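My Snack Pantry Walk-Through, With Comments

I do this one every April, and again whenever something smells off. Jurgita Kivi passed me her version when I took over the break room at Skoltis, and I've been scribbling on it ever since. It covers the pantry, the counter and the little fridge. Print it, grab a flashlight, wear pants you don't mind kneeling in.

1. Dates on everything
OK, with three exceptions.
Two jars of salsa and a box of crackers went straight in the trash. I know people argue about "best by" versus "use by" (Rafail Vrettos will argue it with you all afternoon!) but my rule is simple: if I have to squint and do math, it goes.

2. Open bags closed with a clip
Needs work.
I found one folded over and held shut with a binder clip, fine, and one held shut with hope. There's a whole cup of clips by the kettle, folks. Please use them.

3. Allergen labels facing out
Mostly OK.
This is the one I get fussy about. Aoi Takagi has a tree nut allergy and shouldn't have to turn every package around to read the back. Anything moved into a plain tub gets the ingredient panel cut out and taped to the lid. The trail mix tub had no panel at all, so I've pulled it until somebody remembers what went in. 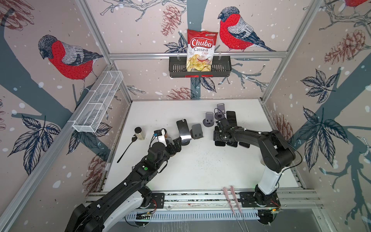
4. Shelves solid, nothing heavy up high
OK after a fix.
The top shelf in the pantry wobbled when I leaned on it. One bracket screw had backed itself out, so I put in a longer one and leaned on it again, harder this time. Canned stuff now lives on the bottom. I took a can of chickpeas on the foot last year and I'm not doing that again.

5. Signs of mice or bugs
OK.
I checked the back corners, behind the flour bin and under the kick board. Look for droppings, chewed corners and those fine webby threads pantry moths leave in grain. If you find the threads, don't just toss the one bag — check everything next to it too.

6. Fridge at 40 degrees or under
Fail, then OK.
It read 4 over when I got there in the morning. The door had been resting on a tall carton of oat milk, so I moved the carton and it was back where it belonged by lunch. I left the thermometer on the middle shelf where we can all see it.

7. Microwave and kettle cords
OK.
No frayed spots, no scorch marks, and nothing plugged into a power strip. Vasiliki Manolakis asked about bringing in a toaster oven. I'd love one, but that counter only has the one outlet, so let's talk first.

8. Fire extinguisher
OK.
Needle in the green, pin in place, tag current. Somebody had hung an apron on it. I moved the apron.

Still open: new tub for the trail mix, and Evangelia Psarras is picking up more clips.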